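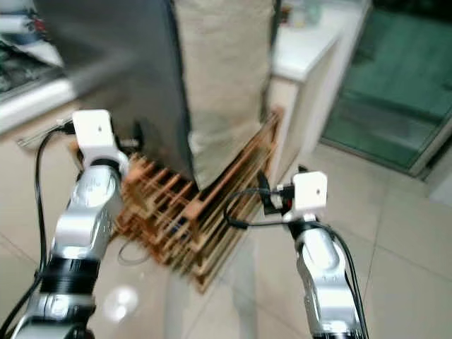
Review: the Trendach two-arm kit, after a full year's budget went into it
Posted by Róisín Brophy
Sunday, July 25, 2021

I put off writing up the Trendach for months, partly out of laziness and partly because I wanted to have paid every last bill connected with it before I told anyone else whether to buy one. The last bill came in two weeks ago (a freight adjustment, of all things), so I feel free to talk. If you are a small group like ours, trying to work out whether a pair of arms for household chores fits in your budget, I hope some of what follows saves you a few evenings with a spreadsheet.

First, what we wanted it for. We study chores, the plain boring kind you do at home without thinking: moving a rack from one side of the kitchen to the other, opening the fridge, picking up a towel. We'd been doing this with a single arm bolted to a bench, and a bench is a lovely place to pick up a cup and a terrible place to do anything with furniture. When our Brynjólfsdóttir grant was renewed in May of last year there was finally a line for equipment, and Eyvindur Zoëga, who shares the project with me and is much better than I am at reading contracts, started calling around for quotes.

We got two. One was from Orlow, who sell a very handsome single-arm unit with a service plan folded into the price. The other was from Grornatlow, who carry the Trendach. The Orlow quote was easier to read and I'd say their sales people were kinder to us, too. But one arm is one arm, and we kept coming back to the jobs on our list that plainly want two hands. You can push a drying rack with one hand, sure. Try lifting it with a towel hung over it and see how long you keep your other hand in your pocket!

So we bought the Trendach, and I'd buy it again, with some grumbling.

What's in the box

Boxes, I should say. The arms come in their own crates and the base in another, and all of them are heavier than you'd think from the website. You'll want to measure your doorway and then measure it again with the crate in mind, not just the robot. We had to unpack ours in the hallway, which our neighbors were very good about. The grippers were a separate line on the quote and we almost missed it. Please check for that on yours! The arms alone will not pick up a thing.

Setup took us 12 working days from the first crate to the first time it closed its fingers on something we cared about. The manual allows a good deal less. I don't hold that against anyone, but if you pay an assistant by the day, put the extra days in your plan from the start and not in a sheepish email to your department later on.

The arms

They're smooth and strong, and they look very smart, if you care about that. Reach is the thing I worried about most and it has been fine. The arms will get down to a rack standing on the floor and up to the edge of a counter without a lot of fuss over where the base is parked. I'd still tell you to try the kit in your own space if Grornatlow will let you. They brought a demo unit for an afternoon when we asked nicely, and that afternoon told me more than the spec sheet had. We found out, for instance, that our usual spot by the counter was too tight for both elbows, and we moved a whole set of shelves before the real one arrived.

Noise is low. You can hold a conversation next to it. The one sound I don't love is a little tick when an arm wakes up, and Eyvindur says he can't hear it, so maybe it's me. 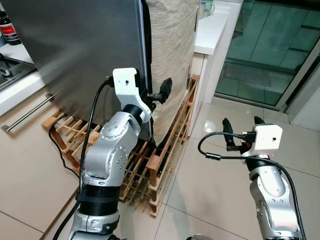
Cables are where I'd spend a little more money if I were starting over. The kit ships with enough of them to get running and not one more, and the clips are an afterthought. With the left gripper up against the fridge door you can see how much cable there is to mind, a black loop coming off the top of the housing and running on down the arm, and the right side has a loop of its own with a connector plug in it. Now think about that near an open door, or near a wooden rack with all those slats. We've been careful and we've had no real disasters, but I bought soft ties, a bag of clips and a spare set of leads in the first month, and I wish I'd put them on the original order when shipping was already paid.

The grippers

I have the most mixed feelings about these, so bear with me. The white housings are 3D-printed, and when I first saw that on a quote I was cross. For the money, I wanted something that came out of a mold! I've softened a lot since then. A printed housing is one you can print again, and Grornatlow gives you the files if you ask for them (ask for them before you sign, it's much easier to get a yes). We've replaced one housing after a bump against the counter. It cost us an overnight print and a bit of sanding.

The black curved fingers are good on edges. Rack rails, door edges, the rim of a bin, all the things you'd hook with your own fingers. They're less good on cloth. A heavy towel is usually all right, a thin pillowcase slides about, and I'd set aside something for trying other finger tips if laundry is your main subject. We keep fingers on the same shopping list as printer paper and it has worked out fine.

What it cost, and what it cost after that

I can't publish the price of the arms, as our discount is between us and Grornatlow, and yours will be different anyway. What I can share is the part that surprised us, the spending that came after. We had set aside $3000 for extras in the first year and thought ourselves very grown up for doing it. We went over. Not by a shocking amount, but enough that we had to put off a new work table until the following spring.

The biggest single piece was $2047 for freight, insurance and that adjustment I mentioned up top. It was on nobody's quote in a form I could understand, and if you take only one thing from me, ask for delivered price, to your door, in writing, with the crates taken away again afterward. (We still have one of the crates. Eyvindur keeps his bike on it.)

After that came the leads and clips, the spare fingers, and a heap of plain household stuff. I'd really urge you to budget for the household stuff. We wanted a room that behaves like a home, with a real fridge that has a real door seal to pull against, big shiny tiles, fabric that hangs the way fabric hangs. Things like that wear out when you use them over and over, and the racks especially take a beating. I buy light wooden ones now and don't get attached.

One more on floors, while I'm at it. Glossy tile throws a lot of light back up at a camera, and if you're choosing between rooms, go and stand in each of them on a bright day before you commit. A cheap curtain might be the best thing you buy all year. Ours is still on my list, I'm ashamed to say.

Support

Good, a bit slow. Grornatlow answers email within a day or two, and the answers are written by somebody who has plainly had a hand on the machine. Phone support is extra. We paid for it the first year and used it three times, so we dropped it at renewal and took 20 percent off the service line. If you don't have anyone in your group who likes fiddling with settings, keep the phone.

The warranty covers the arms and the base. It doesn't cover the grippers or the leads, and it's worth reading that page with a cup of tea and someone who enjoys that sort of thing.

Who I'd recommend it to

Groups with a room they can leave set up, and at least one person who isn't afraid of a screwdriver. If you have to clear everything away every Friday, I think the Orlow would make you happier, even with the one arm, and the service plan makes the yearly figure so much easier to defend. If your work is mostly on furniture and doors and other big awkward household things, go for the Trendach and don't look back.

Would I change the order if I could? I'd add the spare leads and a second set of fingers, skip the carrying case (it's enormous and we've never carried anything anywhere in it), and ask for delivery in two parts so the hallway stays passable.

If you're in the middle of quotes and want to compare notes, leave a comment and I'll happily send you our spreadsheet with the prices taken out. It has a tab for freight now.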